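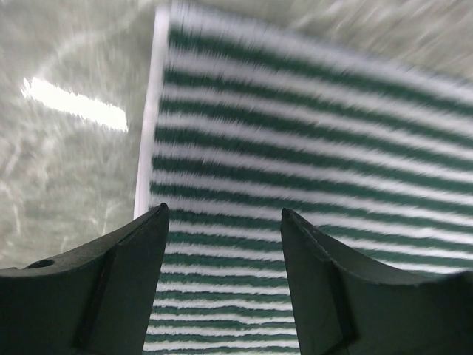

Kristaps Zariņš, Birutė Jankauskaitė and Clyde Calloway
Tue 17 December

3. Shared cryostat time and scheduling

Figure 2. Striped cloth on a gray surface, with two gripper fingers at the lower left and lower right.

The Norkberg laboratory runs one dilution refrigerator for three research groups. Until last year, time on it was handed out by the week. A group that had a chip ready on a Monday could wait until the following month, while another group held the refrigerator with nothing mounted in it. The move to a shared queue was agreed with the Strazds foundation as a condition of the second half of the grant.

3.1 How requests are handled

Each request names the chip, the number of microwave lines it needs, the base temperature it can accept, and the shortest run that would still give a usable result. Requests are read on the first working day of each month by Ojārs Siliņa, who groups chips that can be cooled together. Two chips share a run if their wiring fits on one mounting plate and neither needs a magnetic field. Chips that need a field are run alone.

The scheduling software, Ballport, was written at the laboratory. It does not decide the order of runs. It holds the requests, checks them for missing entries, and flags any pair that asks for the same line. An earlier version tried to rank requests by expected value to the program, and the groups stopped filling in that part of the form within two months. We removed the field in April.

3.2 Records used

We took the refrigerator log and the Ballport request table as our two sources. The log holds 962 hours of measurement under the weekly system and 1,000 hours under the queue. Hours spent cooling down or warming up were left out of both figures, as were hours lost to a compressor fault that affected all groups equally. Where the log and the request table disagreed about the owner of a run, we used the log.

There were 74 requests in the weekly period and 80 in the queue period. The numbers are close enough that we compare them directly, without scaling. We note that a request under the weekly system was a looser thing – often an email asking for "the next free slot" – and some of the older ones had to be matched to runs by hand. Arūnas Juška did the matching, and a second reader checked it.

3.3 What the comparison can show

The two periods differ in ways other than scheduling. The Promberg group joined partway through the queue period and brought its own amplifiers, which the other groups then borrowed. One student left and was not replaced. For these reasons we do not treat the added hours as an effect of the queue alone.

The waiting time between request and first measurement is a better guide, although it is also affected by how early people choose to ask. Under the weekly system most groups asked late, when the chip was already bonded. Under the queue they ask as soon as fabrication begins, and a request may be withdrawn if the chip fails its room-temperature check. Withdrawn requests stay in the table and are marked as such. Waiting times are given by group in Section 4, with and without the withdrawn entries.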